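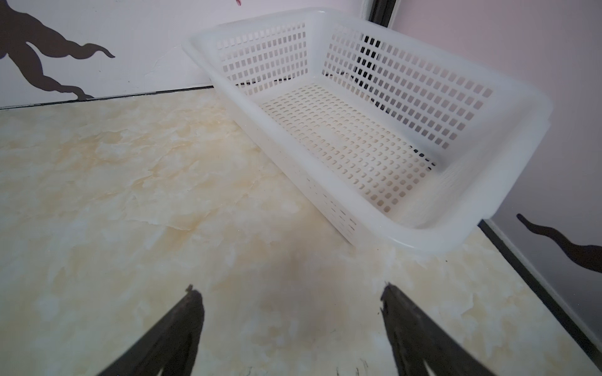

Attachment 1 - White basket on the bench

Grorkinance Laundry Help
Ticket: Stripes won't fold square, grey specks on the white
Site: Valderrama guest house, laundry room
Opened by: Consuelo Restrepo
Handled by: Nilton Condori
Status: Closed
Washer: Stustier front loader
Detergent: Sonlow powder

Original request

We have 14 rooms and do all our own washing. Most of it is plain white and gives us no grief. The trouble is with the striped things, the blue-and-white and the red-and-white. Two problems.

First, they won't fold square. I line up the edges, smooth it down, and by the third fold the stripes have wandered off on an angle. Stack a few of them in the basket and the pile leans over.

Second, the white bands on the blue stripe have faint grey specks on them. Some are more like smudges. They go through the wash and come out with the specks still there. I have not seen any on the red stripe, but I may have missed them.

Everything striped goes in together at 40. Towels go at 60. We use the same powder for all of it, one full scoop. After the dryer it goes into the white basket and then onto the bench for folding, usually at the end of the morning.

Is this the machine, the powder or us?

Consuelo

Reply 1 - Nilton Condori, 9.20 am

Hi Consuelo,

Thanks for the detail. I'd treat these as two separate faults until we know otherwise. Can you answer the following:

1. How full is the drum when the striped load goes in?
2. How long do the clothes sit in the basket before they're folded?
3. Do the specks rub off with a dry finger, or smear?
4. When was the door seal last wiped out?
5. Are the red and the blue the same kind of cloth?

Please don't use bleach on anything striped in the meantime.

Reply 2 - Consuelo Restrepo, 11.45 am

1. Full. I can just get my hand in on top.
2. Depends on the day. Sometimes straight away, sometimes after lunch.
3. Some rub off. The smudges don't.
4. I asked Wilmer Lozano, who does the early loads. He says he wipes the glass but not the rubber.
5. No. The red is a stretchy knit. The blue hangs in softer folds and I don't know what it's called. It's the worse of the two for going out of line at the hem.

I had the blue out on the bench when I wrote this. The hem won't lie down. It goes up and down in waves all the way along and if I pull one bit flat the next bit lifts. 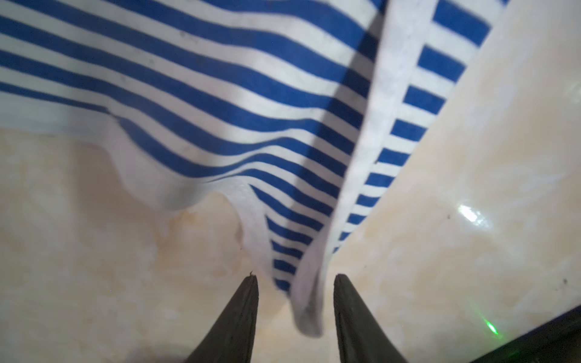 I've tried ironing it first and that helps for one fold, then it's back to where it was. It also takes longer than I've got.

Reply 3 - Nilton Condori, 1.10 pm

That helps. A few things to check, in this order.

Door seal. Pull the rubber lip back and run a white cloth around the fold underneath, all the way round. Tell me what comes off on it. Lint and old powder collect in there and can end up back on the clothes. White shows it first.

Powder. One full scoop in a 40 wash is more than you need in soft water. Please check with the council whether yours is soft or hard. Until you know, go down to half a scoop for the striped load only and leave the towels as they are.

Load size. A drum packed to the top twists long pieces around each other. They come out pulled to one side and no amount of smoothing on the bench puts that right. Aim for a drum two-thirds full.

Basket. Leave the clothes in it for as short a time as you can. If they do have to wait, lay them over the rim of the basket and don't press them down.

Reply 4 - Wilmer Lozano, 7.05 am

Consuelo asked me to add this. I did the seal. The cloth came out grey with a ridge of powder along one edge, and there was a hair tie in the bottom of the fold. I cleaned it twice. The second cloth was nearly clean.

Ran the striped load at half a scoop, two-thirds full. No new specks that I can see on the blue. The old smudges are still there. I didn't expect them to go in one wash.

Folding is better but the red still goes crooked on me. I fold it edge to edge, then in half the other way. The folded side looks straight enough but the cloth inside it bunches up and the stripes go wavy. With a plain sheet I'd never notice.

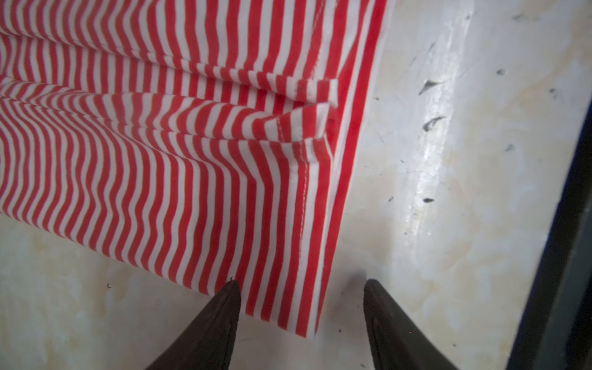
Fold method for striped knits

I've put this in its own section so it can be printed and kept near the bench. I've folded a lot of striped knit and this is the order that works for me.

1. Clear the bench first. Put the basket at one end, out of the way of your elbows.
2. Hold the piece up by the two corners of the hem and give it one firm shake. One is enough. Stretchy cloth grows if you keep going.
3. Lay it down with the hem towards you. Don't pull it straight yet.
4. Smooth from the middle out to the sides with flat hands. Go across the cloth first, then down towards the hem.
5. Look for a pleat or a doubled-over bit near the top. It's easy to miss and it throws out everything below it. Lift the cloth, let it drop, and smooth it again.
6. Pick one stripe and follow it from side to side with your finger. If it bends, fix the bend before you fold.
7. Fold lengthwise, matching the stripes on the top layer to the stripes on the bottom one. Ignore the edge. If the stripes meet and the edge is out by 5 mm, leave it.
8. Fold in half the other way and move it to the pile.

For the blue, do the same, but press the hem down with your palm for a few seconds at step 4. It won't go completely flat. A hem with some wave in it is fine as long as the body of the cloth is straight.

Nilton

Reply 5 - Consuelo Restrepo, 2.30 pm

Printed and taped up. Two questions from Danica Pavlović, who folds in the afternoons. At step 7, what does she do if the stripes on the two layers just don't match? And should the red and the blue still be washed together? She's worried about pink.
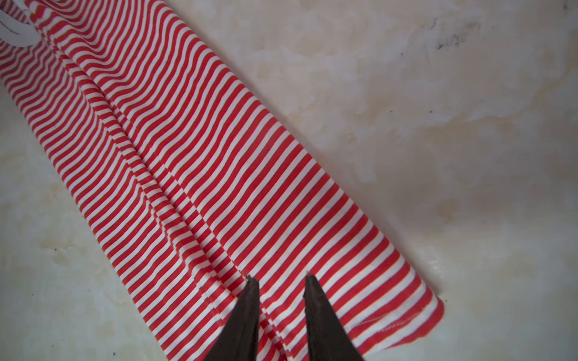 Nilton Condori
Laundry Support, Grorkinance

Hi Consuelo and Danica,

On the stripes not matching: check for a crease running the length of the piece. Once the knit is folded over on itself, a ridge like that shifts the top layer and the stripes bend hard at the ridge. Open it back out, smooth the ridge away and fold again. If they still don't match after a second try, the piece has probably been cut or sewn slightly off grain. Fold those by the hem and put them at the bottom of the pile. It isn't worth fighting with them.

On washing red and blue together: I'd split them for the next few washes. Check the care label on each one too. If it gives a lower temperature than 40, go with the label. For a quick test on the red, wet a corner on the inside of the hem, press a white cloth on it for a minute and look at the white cloth. If nothing comes off, you can put them back in together. If there's any pink at all, keep them apart for good.

For the old smudges on the blue, soak in cool water with a spoon of powder for an hour, then wash as usual at half a scoop. Do one piece first and see how it goes before you do the rest.

Reply 6 - Consuelo Restrepo, 10.15 am

Did the cloth test on three of the red. Two clean, one left a faint pink mark, so that's that, red on its own. Council says our water is soft.

The soak took most of the smudges out of the first blue piece. There's one left near the hem that I can live with. Wilmer has added the door seal to his early list and Danica says the pile stands up by itself now.

Closing note - Nilton Condori

Cause of specks: lint and undissolved powder in the door seal, too much powder for soft water.
Cause of crooked folds: overfull drum, pleats and creases not smoothed out before folding.
Fix: seal wiped after the last load, half a scoop for stripes, drum two-thirds full, fold method as above, red washed separately.
Parts used: none.
Follow-up: Wilmer Yupanqui to check the drain filter at the April service.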